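Chapter 5
Sorting What We Keep

Most of us have, somewhere in the house, a place where odds and ends go to wait. Mine was a drawer in the hallway, and one rainy Saturday in March I tipped the whole thing out and sat down beside it, feeling (I'll admit) rather cheerful about the job ahead! Before you read on, think of a place like that in your own home, and of how you might begin to put its contents into groups.
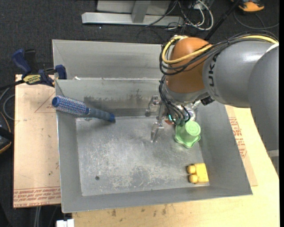

5.1 Choosing a Rule

A blue hairbrush and a yellow toy block don't seem to have much to say to each other, but a sorting rule gives them each somewhere to go. We might sort by color, by shape, or by the room where a thing gets used, and each rule will give us different piles.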